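Girndale Robotics Club
Minutes of the members' meeting held on Sat 23 November

Present: Châu Triệu (chair), Owen, Priya, Marta, Dilys, Callum, Mrs Ngô (parent representative), Ted (minutes)
Apologies: Hamza, Rosie

The meeting opened at ten.

1. Minutes of the last meeting

Agreed as correct, apart from item 5, where "Marta to order the belts" should read "Marta to order the bolts". The bolts have come. They are in the drawer under the vice.

2. Matters arising

Owen has mended the door of the parts cupboard. The key now lives on the hook by the fuse box and should go back there after every session.

Priya wrote to the library about showing our work in their foyer. They have said yes for a week in June and would like a short text to go on the wall. Priya will draft it and send it round. Callum asked if the line follower could go too. Agreed, if it is working by then.

3. Money

Mrs Ngô reported a balance of £800. Of this, £47 is owed to Owen for hinges, screws and a battery charger, and she will pay him this week. Subscriptions stay as they are until the summer. Two members have still to pay for this term and she will speak to them herself.

Dilys asked if we could buy a second soldering iron. Agreed up to £40. Dilys to choose one and let Mrs Ngô have the receipt.

4. Stollidero Cup

Châu went through the rules, which came out on Monday. We are entering the household task class again. The task is folding a garment with a pair of grippers, starting from a heap. The garment will be supplied on the day and we will not be told the size or the cloth beforehand.

Each team has 20 minutes at the table, including setting up. Judges mark the finished fold and take points off if the garment goes on the floor. Other things may be left on the table as obstacles, and Callum pointed out that this was not in last year's rules. Châu will ask the organisers if obstacles may be moved between attempts.

Team: Marta, Callum, Dilys and Rosie, with Hamza as reserve. Hamza to be asked, as he was not present.

5. Folding project: progress

Marta and Dilys reported on the hand-held grippers. They have been practising on an ordinary table at home with the usual things left on it. Thin cloth is still the hard part. The jaws pick up two layers when only one is wanted, and this happens most at the hem.

Dilys thinks the approach angle matters more than the grip. She has had better results coming in low from the side with one gripper while the other stays upright and waits. Callum was not sure and would like both ways tried on the same garment. Marta said bunched cloth should be spread out first whichever way is used, and that the team should agree on one way of doing this before anybody practises further.

There was a longer discussion about the pads. Owen prefers a softer pad and has a sheet of Flanisine foam left over from the spring. Marta would keep the blue pads for now and change one thing at a time. Agreed to keep the blue pads until the approach angle has been settled, then try the foam on one gripper only. 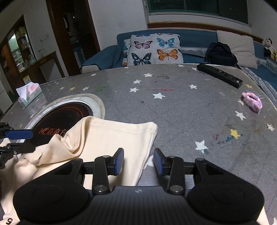 6. Practice sessions

Agreed to hold an extra practice on Thursday evenings from half past six until the Cup. Châu will open up. Members under sixteen need to be collected from the door, and Mrs Ngô will remind parents by email.

Everyone is asked to bring one old garment for folding. Shirts and cotton trousers are most useful. Nothing with sequins, please, after the trouble with the jaw linkage. Garments should be named if they are wanted back.

Callum will keep the practice log. Each entry should give the garment, who was on which gripper, which way they came in and what happened. Marta asked that failed attempts be written up as fully as the good ones.

7. Beginners' group

Priya said the beginners have finished their first buggies and want to move on to sensors. She needs another helper on Saturdays. Ted offered to do alternate weeks. Owen will look out the box of spare light sensors and test them before the next session.

8. Any other business

The kettle has been leaking and should not be used. Mrs Ngô has a spare at home.

Dilys asked whether the club could have its own page for videos. Châu would like to see what other clubs do about permission for younger members first. To come back to the next meeting.

Actions

Priya: draft the foyer text
Mrs Ngô: pay Owen, email parents, bring kettle
Dilys: choose soldering iron
Châu: write to the Cup organisers about obstacles, speak to Hamza
Callum: start the practice log
Owen: test light sensors, bring in the foam

The meeting closed at twenty-five past eleven. Date of next meeting to be sent round by Châu.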